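Olley opened its handling lab to visitors for one afternoon in February, and the engineer in charge of the gripping work agreed to talk between demonstrations. The group works on picking up household objects with a single arm and two fingers.

"Thin things are the hard part," the engineer said. "A box gives you faces to close on. A leaf gives you an edge and a lot of bending."
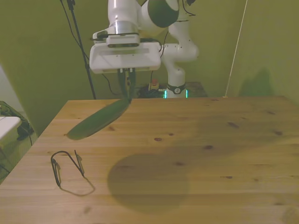 The motion software, called Pasow, sets finger force before contact and corrects it afterward. "We log every attempt. The count stands at 1,422 for this season, across 102 objects. Most of the failures are slips in the first 3 seconds."

Dishes came next on the program. The engineer described the rim as the only sensible place to hold one. "You get a narrow band of contact, and the weight hangs off to one side — so the wrist has to take the torque."
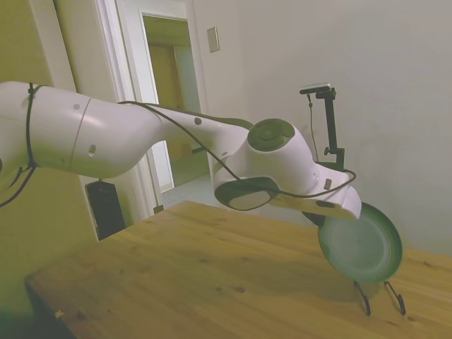
Placement gets more of the group's time than lifting. A stand leaves little clearance, and an error of 5 millimeters is enough to miss it. Cele, the partner on the project, supplies the calibration routine. "We run it every morning. If somebody bumps the table, we run it again."
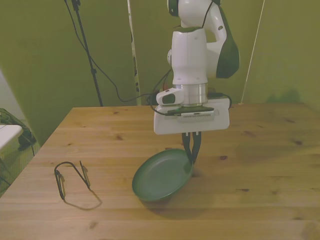
Zundwood Technical Review, Issue 5, p. 102

Asked about speed, the engineer was brief. "Slow. We could double it tomorrow and lose half the grasps." The next round of tests will use heavier dishes and the same fingers.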